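Chapter 8
Planning When the Plan Goes Stale

Anyone who has taken a warm load of laundry out of a machine (and I hope that is all of you!) has solved a planning problem without giving it a thought. You looked, reached, found a sleeve caught on something, and changed your mind halfway. Getting software to change its mind that gracefully took Hanneke Nijs and me most of our years at Drarnham, and we are still not quite happy with it.
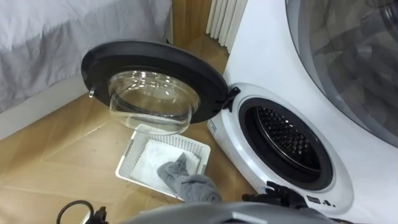
In Chapter 2 we treated the planner as something that runs once, hands over a list of arm movements and goes home. That works nicely for stacking blocks. Cloth is another matter – it sags, folds and hides its own corners, and a grasp point chosen a moment ago may have slid out of reach. So we now let perception and planning take turns, with a small controller between them to keep the arm steady while they talk.

We shall build this loop slowly, using the Gekent planner and the 129 recorded runs supplied with the book.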